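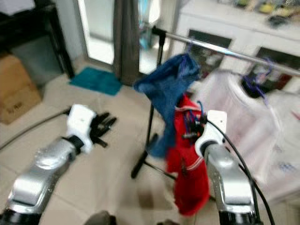 Right hand closed on a blue hanger hook, red garment; left hand open. Head camera view.

Telton garment rack recordings - README and data card

Maintained by Naa Dankwa, with corrections from the floor by Igor Murín and Decha Siriwan. Please read the whole file before quoting anything from it. The short version sent out with the September bulletin left out most of what follows, and we'd like it withdrawn.

What is in the folder

Recordings of a two-armed robot handling clothes on hangers at a freestanding rack. Each recording has the head camera video, the joint positions of both arms and both hands, and a one-line note typed by whoever was operating at the time. The notes are uneven. Decha's are good. Some of the others say "ok" and nothing more, and we have not tried to guess what "ok" was supposed to cover.

The files are grouped by task:

hang/ - putting a garment on its hanger back on the bar
take/ - taking a garment on its hanger off the bar
shift/ - moving a hanger along the bar to make space
abandoned/ - anything the operator stopped before the end

Do not skip abandoned/. It was missing from the first release, and people drew conclusions from the other three folders that they should not have drawn. If you report a success rate without it, you are reporting on the recordings somebody decided to keep.

Who asked for this and why

Opoku runs garment care and returns for several rental shops. The work at the Telton site is sorting, checking, steaming, hanging and sending out. Management wanted to know if hanging could be moved to a robot, and Steller was brought in to supply the arms and the control software, which is called Plaralow. The recordings were made during the trial and are now shared inside the group so that other sites can look at them before they sign anything.

I sort and hang at Telton and was asked to look after this folder because I had complained about it. You should know that when you read the rest.

How the recordings were made

A person drives both arms by hand from a control station. Nothing in hang/, take/ or shift/ was done by the software on its own, whatever the slides say. Plaralow records the movements so that a model can be trained on them later. That training had not been done when this file was written, and there are no results from it here.

Two operators worked each session, one driving and one resetting the clothes. The resetting is real work. It means taking garments down, straightening sleeves, buttoning things that have come open, picking hangers off the floor and putting the lot back for another go. It appears nowhere in the joint data. The planning sheet for the trial counted a session as one person's labor. We asked for that to be changed on a Tuesday and got a reply the same afternoon saying it would be "looked at."

Clothes and hangers

The garments are mixed on purpose: denim, light tops, heavier things with stripes and prints, some on plastic hangers in different colors. Mixed hangers matter more than mixed clothes. The hooks differ in thickness and in how far they close, and a hand that takes one kind without trouble may fumble the next. Our own stock at Telton comes in on whatever hanger the shop had lying around, so any test run with one kind of hanger tells us very little.

No silk, no beading and nothing wet was recorded. Long dresses were left out as well. Those are the pieces that slow us down on the floor, and Caroline Makokha pointed this out before the first session. Her list of 40 difficult garments is in docs/ as hard_pieces.txt. None of them has been recorded so far.

Known problems

Blur. The head camera smears whenever the head moves, and cloth and furniture go soft. The parts of the robot close to the camera usually stay readable. If you plan to label garment edges, look through a good number of recordings before you promise anyone a date.

Hidden grips. When a hand closes on a hook, the fingers often cover the point you want to see. There is no second camera. We asked for one.

Idle hand. In many recordings one hand does the job and the other stays open, waiting. The driver can only think about so much at once. A model trained on this may learn to leave that hand idle, and then we'd be comparing a one-handed robot to a two-handed person.

Operator notes. Drivers were told to write down the reason when they stopped early. In 4 recordings in abandoned/ the reason given is "sore wrist." Those notes have not been edited and should stay as they are.

Timing. Start and stop are marked by the driver. The walk to the rack, the reset and the restart of the software are all outside the marks. Please don't divide anything by these times and call it garments per hour.

What it changes for people here

The pitch was that a robot would take over the dull part of the job and leave us the skilled part. I hang clothes for a living and I don't agree on where that line falls. Hanging is when you notice the loose hem and the missing button, and the stain that the steamer set. If the hanging goes, the checking has to be done at some other point, and no one has shown us a plan with that point in it.

Igor takes a kinder view than I do. His shoulders are bad, and he would gladly hand over the high bars and the heavy coats. He also liked driving the arms and got good at it - better than the engineer from Steller, who said so himself. But driving was paid at the ordinary floor rate, and when the sessions ended he went back to the bars. If the company wants drivers, that is a job, and it needs a title and a rate and a chair that fits.

Decha's worry is the pace. People on the floor were told the trial would not be used to set targets. He would like that in writing, and so would I.

What you may use it for

Looking at how hangers are gripped. Training and testing within the group. Showing staff at other sites what driving the arms looks like before they are asked to do it.

What you may not use it for

Measuring or comparing the operators. Staffing decisions of any kind. Advertising. Vilhjálmur Snorradóttir in operations has agreed to all of these, and his message is saved in docs/ as agreed_uses.txt.

Operator names were removed from the file names. Their typed notes can still give them away if you know how they write, so don't pass the notes outside the group.

Changes

Version 2: abandoned/ added back. Session labor corrected in this file only; the planning sheet still has the old figure. Section on known problems rewritten by Naa and Decha.

Version 1: first release, withdrawn.

Questions

Write to Naa or Decha at the Telton site, or leave a note in the folder called open_points. Current open points: the second camera, the driver rate, the hard pieces list, and who does the checking if hanging moves.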